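Flat folding (T-shirts)

Flat folding is the household method of turning a T-shirt into a neat rectangle on a level surface, usually a bed or a table. It is one of the most satisfying small jobs in the home, quick to learn and wonderfully forgiving of beginners!

Preparation

The shirt is first spread out, with the collar at one end and the hem at the other. Creases are smoothed from the middle towards the sides with an open hand, and the sleeves are pulled straight. A bed makes a splendid folding place, as it is wide and soft and sits at a kind height for the back, although a sleeve may slip over the side of a narrow single. Light-coloured shirts are also checked for marks at this stage, and any that need another wash are put aside. 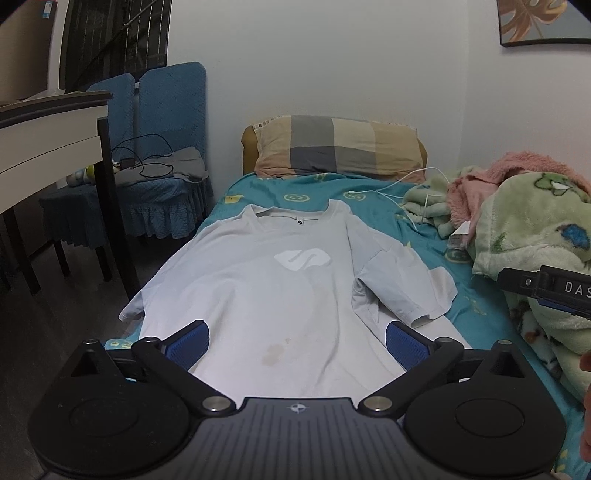

Folding

In the side fold, the best-known form, one side of the shirt is brought in towards the centre and its sleeve is turned back on itself. The other side follows, leaving a long strip, which is then folded in half from the hem and in half again. Many people lay the shirt face down first so that the print ends up on top, a lovely touch in a drawer full of favourites.

The Jara fold starts from the hem and finishes with a tight roll (superb for suitcases). The Grilla fold makes a smaller packet that stands on its edge, and is named after the Grilla drawer divider made by Gestberg.

In print

Afonso Fonseca's cheerful handbook Rultel, 185 pages long, covers 9 ways of folding a T-shirt and gives 2 of them, the side fold and the Jara, a whole chapter each. A revised edition came out in September.

See also: Ironing; Laundry; Wardrobe

Last edited 23/10/2025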